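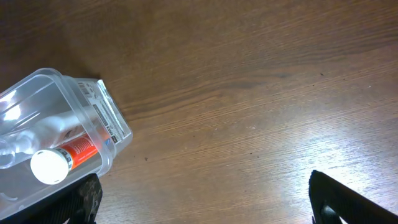
Semeniuk introduces clear storage range for household medicines

November 24, 2019

Semeniuk has added a range of clear plastic containers for household medicines to its Skostness storage line. The range is intended for the small items normally kept in a kitchen cupboard or bathroom cabinet: tubes, cartons, blister strips, dressings and measuring spoons. It is made at the company's Lornosov works and will be sold through independent hardware shops and pharmacies from April.

The containers are rectangular, with rounded corners and ribbed walls. They are supplied in 3 depths on a common footprint, so that any size will stack on any other. A rounded lip runs round the open end and serves as a finger grip when the container is pulled from a shelf. The ribs stiffen the long walls and keep stacked containers from binding together.

The containers can be stored upright or laid on the side. In the second position the closed end faces outwards and takes the label, and contents are drawn out from the open end once the container has been lifted down. Semeniuk recommends the upright position for liquids in all cases.

Labelling

Each pack includes a sheet of blank white labels. The adhesive is a removable grade and the label stock accepts ballpoint, pencil and most laser printers. The recommended entries are the type of contents, the member of the household concerned, and the earliest expiry date among the items inside. The label does not replace the manufacturer's carton or leaflet, and both should be kept with the medicine.

Transparent walls were specified at the start of the project. In opaque boxes, a tube or a part-used carton at the bottom is easily missed and a second one bought. With a clear wall a coloured label on a tube can be picked out from the side without unpacking. Some distortion of printed text is to be expected through the corners and ribs, and small print should always be read with the item in the hand.

Keeping medicines in their cartons

The internal width was set so that common tablet cartons fit without being flattened or cut down. Loose strips are difficult to identify once part of the foil has been used, and the dosage instructions are generally on the carton or the leaflet inside it. Cartons of caplets and tablets should be stored standing, with the opening flap uppermost - the number in the pack and the product name can then be checked before the carton is put back.

"We measured cartons before we drew anything," said Teun Verbeke, product manager at Semeniuk. "The first drawings were too narrow by a few millimetres, and the cartons had to go in at an angle. The width was increased and the wall ribs were moved to the outside."
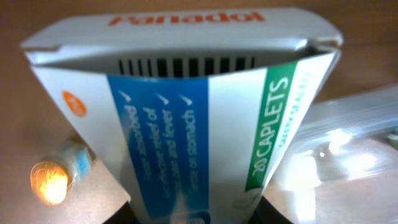
Should painkillers be taken out of the box to save space?
Semeniuk advises against it. The strips should stay in the original carton with the leaflet, and the carton should be closed after use. Where space is short, a deeper container is a better choice than removing the packaging.

Where should the containers be kept?
In a cool, dry cupboard, out of the sight and reach of children. The containers are not child-resistant and are not sold as such. A lockable cupboard is preferred in any home where children live or visit. Shelves over a cooker, kettle or radiator should be avoided.

How are they cleaned?
By hand, in warm water with washing-up liquid. Abrasive pads will mark the surface. Containers must be fully dry before cartons are returned to them. Labels should be peeled off first.

What should be done with medicines that are out of date?
They should be returned to a pharmacy for disposal. They should not be put in household waste or poured away.

Testing and supply

Sample containers from the pilot run were filled, stacked and slid in and out of a painted shelf up to 4000 times. Wear was confined to the base edge, which has since been given a larger radius. The lip showed no cracking. Trade cartons hold 100 containers of a single depth; mixed cartons are not offered at launch.

The range is listed under trade reference 3766. Distribution will be handled by Astell, which already carries the Skostness drawer dividers and shelf risers. Display stands are available to stockists on request, together with spare label sheets.

Trade enquiries and sample requests: Skostness sales desk, Semeniuk, Lornosov.
Press contact: Teun Verbeke, Semeniuk.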